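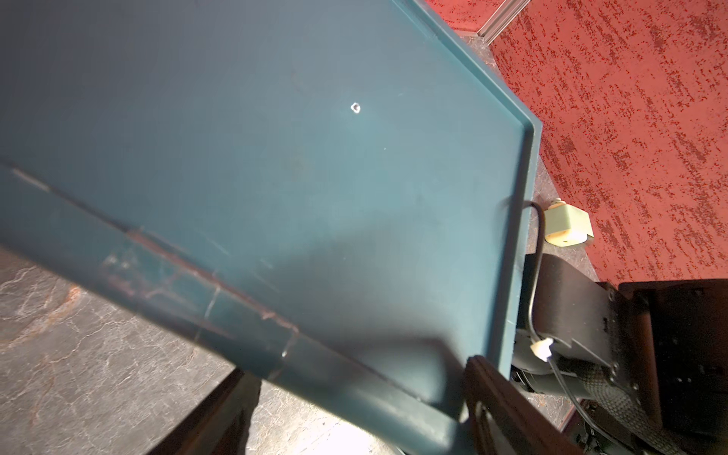 Bandeja verde azulada, con manchas de color marrón rojizo en el borde.

LA TARA

La balanza de Tendircombe se calibraba al empezar el turno de noche con una pesa patrón de 200 gramos. La tolerancia admitida era de 2 centésimas. La operaria anotaba la lectura en el registro, firmaba con sus iniciales y colocaba la primera bandeja de semillas.

El almacén conservaba muestras de cereal a baja humedad. Cada muestra llegaba en sobre de papel, se vertía, se pesaba y volvía al sobre. El procedimiento ocupaba una página y no había cambiado desde que el programa Prokus sustituyó a los libros de tapa dura.

En octubre la lectura de la pesa patrón empezó a subir. Primero fue la última cifra, dentro de tolerancia. La operaria limpió el plato con alcohol, comprobó el nivel de burbuja y repitió. A la tercera noche la desviación superaba el límite. Abrió una incidencia. Prokus le asignó el número 600 y la cerró de forma automática a las cuatro de la madrugada, con el código «sin anomalía».

Pidió una segunda pesa. La segunda pesa, recién certificada, dio el valor nominal. La primera volvió a dar de más. Invirtió el orden y obtuvo lo mismo. El defecto no estaba en la balanza. El metal, por tanto, pesaba más que el mes anterior.

Revisó entonces las muestras. El lote Sultana, un trigo de secano que ya no se sembraba, figuraba en el registro con veinte años de pesadas. Las copió a mano en una hoja cuadriculada. La curva era plana hasta septiembre. Después ascendía con la misma pendiente que la pesa. Los demás lotes no se habían movido.

La pesa patrón se guardaba en el cajón situado debajo del estante de Sultana. Era el único dato que tenían en común.

Trasladó la pesa al otro extremo de la sala y esperó. A las 20 horas de reposo, la lectura había bajado al nominal. La devolvió al cajón. Subió de nuevo. Redactó un informe de dos páginas, sin adjetivos, y lo envió a Dutirar, la empresa que mantenía los equipos. Respondieron que el contrato cubría la balanza y los desecantes, y que el contenido de los sobres quedaba excluido.

Aquella noche abrió el sobre de Sultana y vertió los granos. Estaban secos, de color uniforme, sin moho ni insectos. Los pesó. Acercó el oído, cosa que el procedimiento no contemplaba, y no oyó nada.

Cerró el sobre y lo puso en su sitio. En la casilla de observaciones escribió: «Incremento de masa sin causa identificada. Germinación no descartada». Borró la segunda frase. Después volvió a escribirla, firmó y fue a buscar el lote siguiente.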